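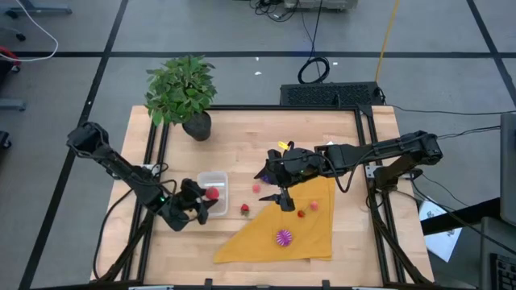

**Progress report to Vornari, 2026-10-01**
Trasard sorting project, Prastitz site
Prepared by Luuk Van Wijk

The period covered here was spent on the two-arm table and on the shift plan that goes with it. Work is on schedule except for the training hours, which are behind.

## Table work

The two arms practice picking small, mixed items and putting them into an open container. We use toy fruit and balls, some of them laid on a cloth, as stand-ins for the returned goods that come through the Prastitz packing room. The cloth matters to us because returns often arrive half wrapped, and soft material under an item changes how the fingers close on it.

We logged 392 practice picks in the period. Round items are handled well. Spiky and very small ones still slip when the arm comes in at a low angle, and we have changed the approach path for those. Results from the new path will be in the next report.

## Staff

Eleven people work the returns line. Under the plan agreed with Ankrah, none of these jobs is cut. Sorting by hand drops from a full shift to 2 hours per person, and the rest of the time goes to inspection, repacking and looking after the arms.

Reactions are mixed. Most of the line is glad to be rid of the bending and reaching. Several of the longer-serving sorters are less pleased, as they are fast at the job and are paid a rate that reflects it. They asked whether inspection will carry the same rate. Ankrah has said yes for the length of the project but has not put it in writing. I have asked for a letter before any shift changes take effect.

The line also asked who is responsible when an arm damages a customer's item. We wrote a one-page rule: the arm's log is checked first, and the operator is not charged with the loss.

## Training

Four operators have finished the basic course (stopping and restarting the arms, clearing a jam, reading the log). The others were held back by the stock count and will start in October.

## Spending

Within budget. The only unplanned item was a second set of gripper fingers, paid from the spares line.

## Needed from Vornari

- Approval to move unused travel money to training hours
- A contact for questions about the final report format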